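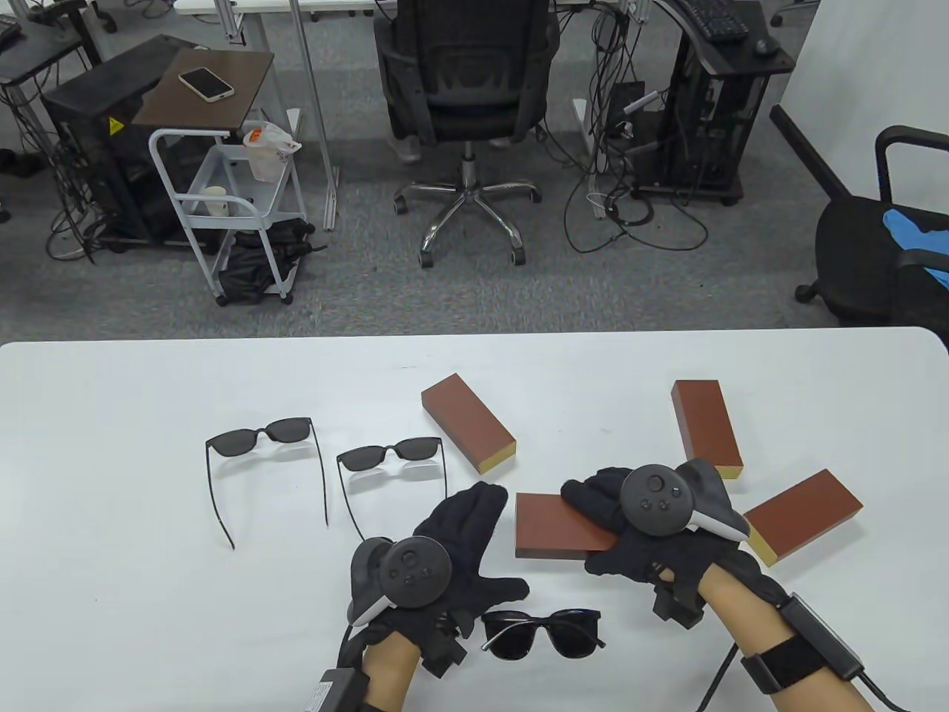 Home | Kitchen | Workshop | Tidying | Tips A–Z

Can a machine clear the table yet?
7 August 2025 — by Jacobus Swanepoel
2 min read

Readers keep asking whether they can stop sorting and putting away by hand. For most small jobs the answer is still no. Vacuuming a flat floor is solved. Picking up a pair of sunglasses without smearing the lenses is much harder, and a table with several kinds of things on it is harder again.

Blocks and boxes are the easy part. They have straight sides, they don't bend, and a grip anywhere near the middle will do. If you are setting up a bench at home with some future helper in mind, start with items like these and leave a finger's width between them. 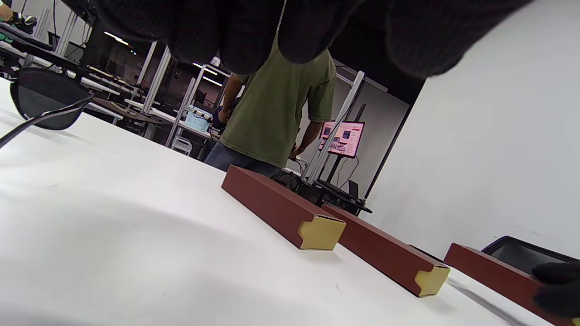
Leave room at the edges too. A box pushed up against its neighbor has to be slid out before it can be lifted, and that is a second move to go wrong. My brother-in-law runs the packing bench at Studdale and went through 262 returned cases in July. He still does them by hand, 30 to a tray.

Glasses need more care, whoever is doing the work:

- Lift by the bridge or the temples, never the lenses.
- Fold the left temple first on most frames, then the right.
- Set them down lenses up.
- Wear clean knit gloves if you have a lot to get through. 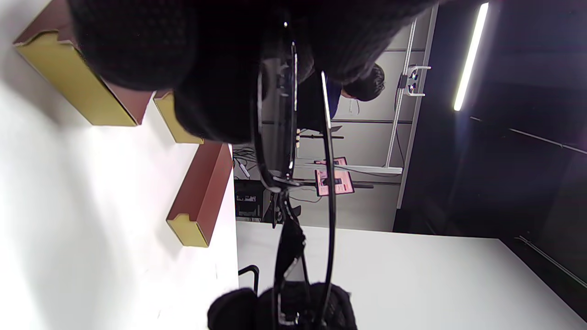 Dark lenses cause extra trouble for a machine. They are shiny, and the thin arms are easy to lose against a dark background. A plain white surface helps, and it helps tired eyes as well.

My advice for this year is to spend the money on good light and a clear tabletop. Wipe the table before you sort — grit is what scratches lenses. I'll look at folding towels next.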